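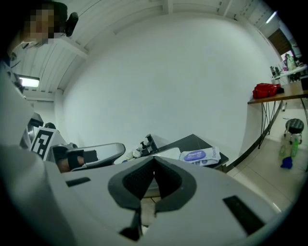

The black table, with the wipes and the small white bottles.

December, almost 22 days since we moved to the flat in Vivcombe, and I am still putting things in their places. Today I decided to begin with the black table. In the first week we left everything on it, because it was near the door, and after that I stopped to see it.

I took the wipes first. The package says "Diaper" on it in blue letters, but in our home everybody uses them, for hands, for shoes, for the keys of the piano. My mother in Alcaraz always did the same with a wet cloth and she would laugh at me for paying for them. I want to keep them at the end of the table where I can reach them from the chair.

The small white bottles are more difficult. I like them to stand together, but then I always take the wrong one. Maximiliano Villanueva came at half past four to bring back my drill, and he told me to write on the caps with a marker. I have a marker somewhere, in one of the boxes from Brarham.

The black stand can stay on the left. I thought of putting it in the cupboard, but I know that I would forget it there until summer.

In the evening I swept the tiles and washed the floor with warm water. My back hurts a little. I paid 30 for a shelf from a neighbor and it will come tomorrow, if his son remembers. I must also call about the heating before 2, when the office closes.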